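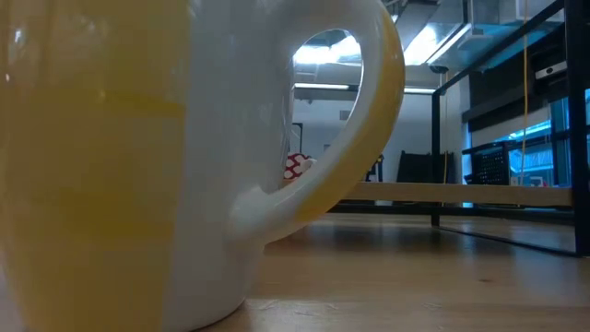
White mug with a yellow band, on a light wooden tabletop.

Hosdale's refill scheme: who pays?

Kokik wants every café in Hosdale to drop paper cups by January. Customers would leave a deposit on a mug and bring it back to any shop in the scheme. It sounds fine. So did the last one, which bought 852 mugs and got back 37.

Rahel Holzer of Kokik tells me the new deposit will "change habits". She couldn't say who does the washing up, or what a small place with one sink is meant to do at half past eight in the morning. The council is putting in 4,000 pounds. Split between the cafés, I doubt it covers the first year's breakages.

I'd like to be wrong. Comments go to Selina Mösli at the Huris office.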